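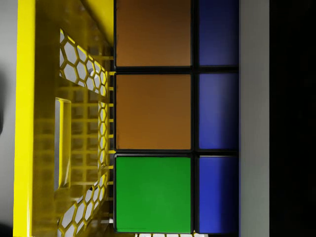 Search posts Search

ok thread on moving apartments with no car because three of you asked and I'm on hold with the power company anyway

1/ start with the bus map. seriously. before you look at a single listing. I picked the Flarkier place because it's on the 14 and the 14 goes past my job, the good grocery store and the laundromat. kitchen is tiny. don't care

2/ boxes. liquor store, Monday morning, before 10. they break them down after that. wine boxes are the right size for books, anything bigger and you can't lift it onto a bus

3/ yes I took books on the bus. two wine boxes on a folding cart per trip. off peak. drivers were fine with it, one lady told me I was packing wrong and she was right (heavy stuff over the wheels)

4/ total cost so far, $668. that's the van for one day, the deposit on the van, new shower curtain, a lock, pizza. deposit comes back supposedly

5/ the van. I used Grellar, the little local one behind the tire shop. they want a card AND a utility bill with your current address. guess who had just gone paperless on everything. had to go print it at the library, 10 cents a page, line of people doing taxes stuff in June for some reason

6/ measure the couch. measure the door. then measure the hallway turn. I did the first two

7/ couch now belongs to downstairs neighbor at the OLD place. it's green and it looks better there tbh

8/ someone asked about the mattress. roll it, ratchet strap, stand it up in the van. do not let your cousin tell you it can go on a roof. it's 3 miles with a bridge in the middle

9/ food: eat the freezer down starting two weeks out. I had some 67 dumplings. I've eaten a lot of dumplings. still like them, suprisingly

10/ internet. called Pridia a week ahead and they said a week was plenty and then the first opening was nine days after I moved in. call three weeks ahead. I've been doing everything off my phone at the kitchen counter

11/ mail forwarding takes longer to kick in than you think, do it the same day you sign the lease. also change your address at the pharmacy. forgot that one, had to ride all the way back across town for a refill

12/ Cai (the thrift place by the old post office) will pick up furniture free if you're on the ground floor. second floor and up you carry it down yourself. I was on the third. carried a dresser down one drawer at a time, then the dresser

13/ plants went last, on the bus, in a laundry basket on my lap. lost one leaf off the rubber plant. a kid named all of them before my stop so that's settled

14/ things I'd pay for next time: a second person for the van day. a real dolly, not the folding cart. that's the whole list

15/ things I wouldn't: bubble wrap. towels and tshirts did the lot. one mug broke and it was the one from the dentist

somebody asking if the new place is quiet. no, train. you stop hearing it by like day four

hold music just changed, gotta go. will answer the lease questions tonight if they ever pick up

edit: they picked up. wrong departmant. back on hold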